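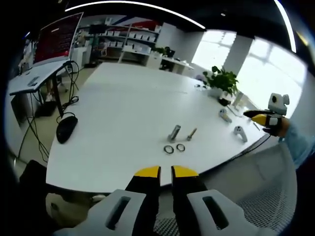
Good morning, and thank you for joining the session on small-parts control in shared workrooms. The subject of this talk is loose hardware: the bolts, rings, clips and sleeves that pass across a common table between the moment they leave storage and the moment they are fitted or returned. Most of our written procedures deal with storage, and very few deal with the table. A typical working group is small, as on the white table shown, where a metal cylinder, a bolt and two dark rings lie close together and a pair of white plastic clip-shaped parts sits a little farther to the right. Please keep this picture on the screen during the opening remarks.

Speaker to pause for late arrivals.

The review was carried out for the Hunard workrooms by Milagros Ignacio, with support from the stores team at Gerness. It began in February and covered 19 workstations at two sites. Its purpose was to establish how parts are laid out during ordinary work and how often a part is reported missing at the close of a shift. It did not examine purchasing or supplier quality, and questions on those matters should be referred to the stores office.

First finding: layout. Parts that can roll should be placed on end whenever their shape permits. A bolt with a flat head will stand securely on a level table, and it is easier to see and to pick up in that position. A bolt lying on its side should be placed against something or set in a tray. The review team observed that experienced staff often stand bolts up by habit, while new staff tend to lay them down as they come out of the bag. The revised procedure will state the preferred position in its opening paragraph.
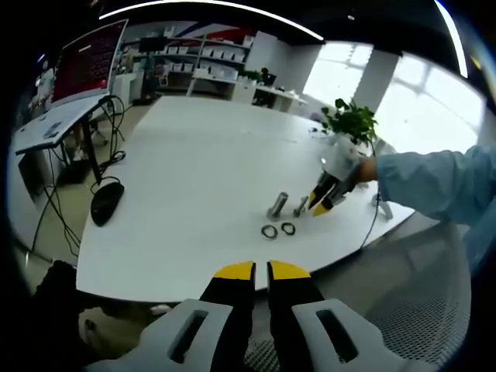
Where a bolt is used with a ring, the two should be kept near each other, with the ring laid flat in front. Matching sizes before work begins is preferable to matching them by trial. Two rings of nearly the same diameter are easily exchanged, and the error may not be noticed until the assembly is checked. Staff are asked to set the larger ring on the left in all cases. The choice of side is arbitrary, but it must be the same at every table, including tables used by visiting teams.

If time allows, mention the Makowska trays. These have shallow recesses and were tried at one of the two sites. Opinion was divided. The recesses hold rings well, but short bolts are awkward to lift out, and the trays take up a good deal of space. They remain optional.

Second finding: what else is on the table. The revised procedure does not require a bare surface. A plant in a pot, a mouse or a small stand may remain, provided that it stays toward the edge and that parts are not set down behind it. Cables are a separate concern. A cable that hangs over the edge of the table can sweep small items to the floor when it is pulled, and parts should be kept well clear of its path. Cables below desks should be gathered and tied at the next scheduled inspection.

Third finding: return to storage. Of the parts reported missing during the review, 80 percent were later found in a storage box other than their own. This figure has drawn some attention, and it should be presented with care. It does not show that the boxes are unsuitable. White boxes on white shelving look alike from a distance, and the labels at several stations had been placed on the lid, where they cannot be read once the box is on the shelf. Labels are to be moved to the front face.

The Wuvevon label stock currently held in stores is acceptable for this purpose. Handwritten labels may be used until printed ones arrive - they should be in block capitals and show the part name before the part number.

Transition to discussion. Ask whether any site already records parts at the table as well as at the shelf. Gerness has offered to share its form, which fits on one side of a page. Copies are at the back of the room.

Comments on the draft procedure may be sent to Milagros Ignacio through the Hunard stores office. Sites that wish to keep a different ring position should say so in writing.

Last updated: Sep 28, 2018

Comments

tools_and_tea
We moved our labels to the front last year and the mix-ups dropped a lot. Would still like a clear rule for washers that come stuck together in the bag.

R. at Gerness
The form mentioned in the talk has been revised. Please discard the older version with the gray header.

benchside
Larger ring on the left is going to be hard for those of us who have always done the opposite. Can the rule be printed on the table mats?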